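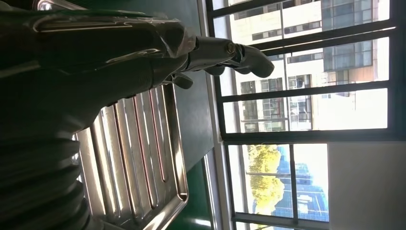

Small Business / Packing & Post

Ekene Okoro talks fast and weighs everything. Uzor, the mail order firm Okoro started in Bandisley, sends out small parcels, 551 of them in March, and the weighing bench is where the money goes missing, or used to.

"Postage. That's it, that's the whole job some days," says Okoro. "You guess a bag, you guess wrong, you pay the surcharge. Eight times in one week, once. Never again."

So, a steel tray scale, ribs along the bed so a slippery mailer doesn't lie flat and stick. Green bench. Green crate beside it. Bags, mostly, hardly any boxes now. "Boxes are air. I was posting air to Grilstead."

The routine's short. Zero the scale, bag on, read it, label, off to the belt. Okoro wants teh tray wiped before the first bag and again at lunch. And nothing leaning on the bench edge, it throws the reading. 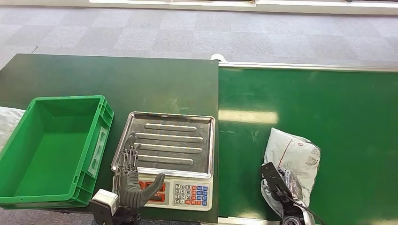
Over at Nustgate, where they pack much the same sort of thing, the feeling is that weighing each one is a waste of time, and that a sample from every batch would do. Okoro has heard it before.

"Fine if they're all the same. Mine arent. One's 28 grams, next one's 54. Which one's your sample?"

What about the bags themselves? Plain white for most orders, printed ones too. Print doesn't matter, creases do. "Smooth the bit where the label goes. Just that bit." 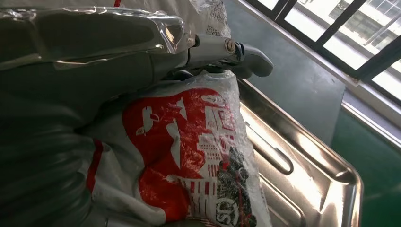
Okoro's advice for a first bench

"Get the scale before the shelves. Big buttons. Put it where you can read it standing up, my first one was far too low and my back knew about it by four o'clock."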